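What 3,095 Examples Did and Didn't Buy Us: speaker notes
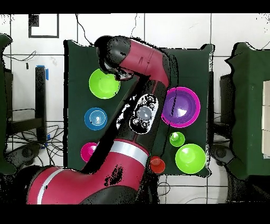 Flustby Manipulation Group, Skeldale Site

Slide 1. Leave it up while people sit down. Start when the door closes.

I was asked to give the success story for the bowls-and-cups project. I'm going to give the story with the parts I don't believe left in. If you came for the demo video, it is on the shared drive and it's very nice. I would not make a purchase on the strength of it.

What you have behind me is the collection setup. Red arm, green cloth, bowls and cups in a handful of colors. The gripper is hanging near the lime-green bowl on the far side. Every example in the set comes from a table laid out more or less like this one, and I want you to keep that in mind for the next twenty minutes.

Slide 2. The numbers

We have 3,095 recorded examples. That figure went into the November report and it has been repeated a lot, so let me take it apart.

An "example" means one recording where somebody pressed start and somebody pressed stop. It does not mean a good recording. When I went through the set by hand, more than 600 were repeats of a layout we already had, with one cup shifted by the width of a thumb. The log counts those the same as everything else. The learning system gets very little from them, as far as I can tell.

(Pause. Somebody will ask why we didn't filter them at the time. Answer: the target was a count, and filtering makes the count go down.)

Slide 3. Who is doing the learning?

Recordings were made by moving the arm by hand, holding it at the cuff. That's the white part with the buttons on it. People get good at this. After an afternoon you know which angles the arm likes and you stop trying the ones it doesn't.

So the later recordings are smoother. The early report called this an improvement in data quality. I'd call it a person learning the arm, and then the model copying that person. Take out the two most practiced operators and the set looks quite different. I have the plots if anyone wants them afterward.

Slide 4. Color

Look at the table again. There's a large purple bowl with a magenta rim on the right. There's a big lime-green one nearest the corner. The small red cup is close by.

The claim in the proposal was that the system learns "bowl" and "cup." What I suspect it learned is big and small, plus a few favorite colors. Our test used the same dishes as the training. We scored 80 percent on that test and people were pleased.

We then bought a plain set from the grocery store and tried again. I'm not putting that score on a slide because we only ran it for one morning and I don't trust it either. It was lower. Say that and move on.

Also, green bowls on a green cloth. The shades are different and a person has no trouble telling them apart. I'd like to know what the model does when the lights go down, and at present we have no recordings that would tell us.

Slide 5. What Silteck offered

Silteck quoted us for another batch, collected at their place, on their tables. The pitch is that more examples will fix it. Maybe. I asked how many different rooms and how many different cloths. The reply talked about throughput.

I'm not against buying data. I am against buying the same afternoon over and over.

Slide 6. What I would do with 100

Here is the part I'd defend. Give me 100 new recordings where each one has to differ from every earlier one in something you can name in advance. New cloth, new dish, a dish upside down, the table moved, an operator who has never touched the arm. Write the difference down before pressing start. Keep the failures and label them as failures.

It's slow and the count looks bad in a report. Arthur, our labeling tool, can't store a failure label right now, it just drops the file. That needs fixing first and it is a small job. (Don't get drawn into the Arthur rewrite. Separate meeting.)

Slide 7. Questions I expect

Does it work? On this table, often.

Would it work in a kitchen? I have no evidence either way, and neither does the report.

Should the project stop? No. But the next review should ask what is in the set before it asks how large the set is.

Slide 8. Contact slide, with the link to the plots. Leave it up during questions and hand out the one-page list of recording differences. Copies are in the blue folder.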